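Conservation of the Quintana Historic Quarter
Progress report to the funder, second period

1. Survey and documentation

The condition survey of the lower quarter was completed in June. Of the 2,742 structures and plot walls listed in the original inventory, 2,703 have now been inspected and given a condition grade. The remainder are locked or in disputed ownership, and Yolanda Montoya is pursuing access through the municipal land office.

Photographs and plans have been deposited with the Melora archive. Duplicate sheets are held at the site office.
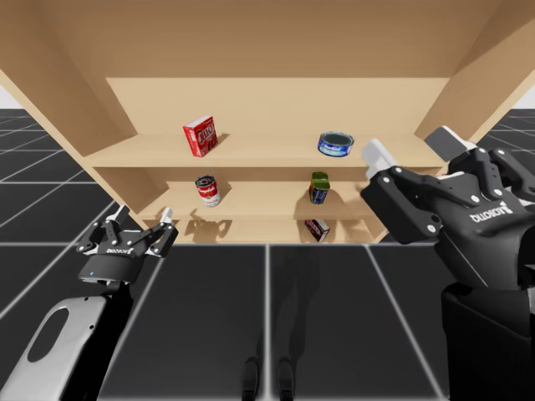 The draft management plan has been revised to take account of the survey. The buffer zone now follows the ridge line above Grusby, as the monitoring mission requested, and building heights within it are limited to two storeys.

2. Masonry and roofs

Repairs to the north rampart are complete as far as the second tower. Work on the third tower was suspended when a void was found beneath the footing -- the engineer, Rangi Donnelly, has recommended grouting before any load is returned to the wall. His note is attached as Annex B.

Lime mortar continues to be prepared on site. Cement pointing from earlier repairs has been removed from the cistern and the east gate.
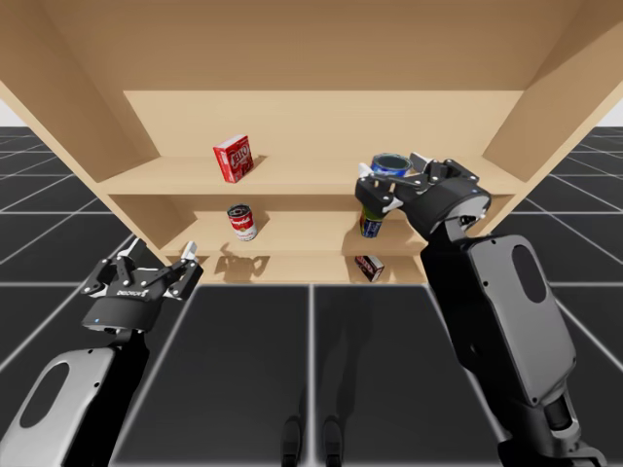
Wooden shelf unit, with two robot arms at the front.

3. Training

A total of 20 apprentices began the course in traditional building trades, and all remain enrolled. Bethel Adugna teaches stone dressing and Benito Cuesta teaches roof carpentry. Demand for the carpentry module exceeded the places available, and a further intake is proposed for the next period.
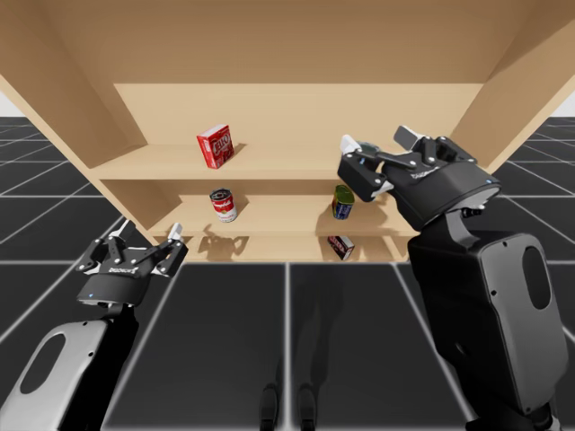 Apprentices receive a monthly allowance, paid in arrears. The delay reported previously has been cleared.

4. Matters requiring a decision

(a) Approval to transfer the unspent balance of the signage budget to the third tower;

(b) Agreement to extend the Joltitby drainage contract by one quarter, the outfall being still unfinished;

(c) Comments on the draft management plan.

Submitted by Ainhoa Llorente, Site Manager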